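Ticket 177: white stool rocks on tile floor
Product: Allance stool, four legs
Opened by: Raimonds Vaher
Status: Solved

Hi all! I love this little stool and use it every single day, but since April it has had a wobble. It only rocks on the tile, never on the rug. I tightened everything I could reach and it still clicks when I lean back. Any ideas?

Reply from Itach support, 9:40 am
Hi Raimonds, great that it gets so much use! Please turn it over on something that won't scratch it, check that each leg is seated all the way, then look at the tips for wear or grit.

Reply from Raimonds Vaher, 2:15 pm
Sure thing! Black plastic sheet over the low table, stool upside down: 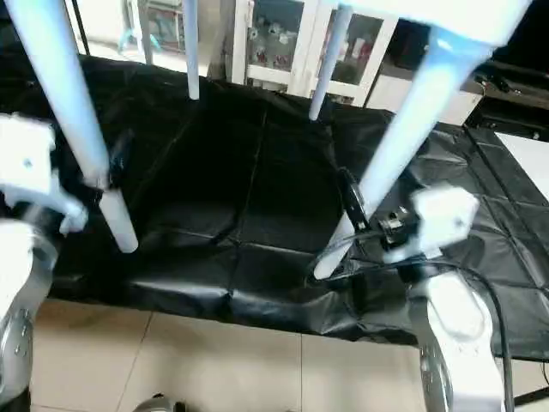
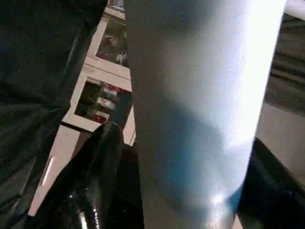

I gave each leg a firm twist and 3 of them didn't budge. The last one went in another 2 mm, with a really satisfying little squeak! I also wiped the tips with a damp cloth and got a surprising amount of grit off them.

Back on the tile now and it's so much better, just a tiny rock if I lean hard to one side. Do you sell felt pads for this model?

Reply from Itach support, 3:05 pm
Fantastic! Yes, ask for the Rallance pads, 5 to a pack, so you'll have a spare. Check the legs again in a month. Closing this one, but reply any time and it will reopen.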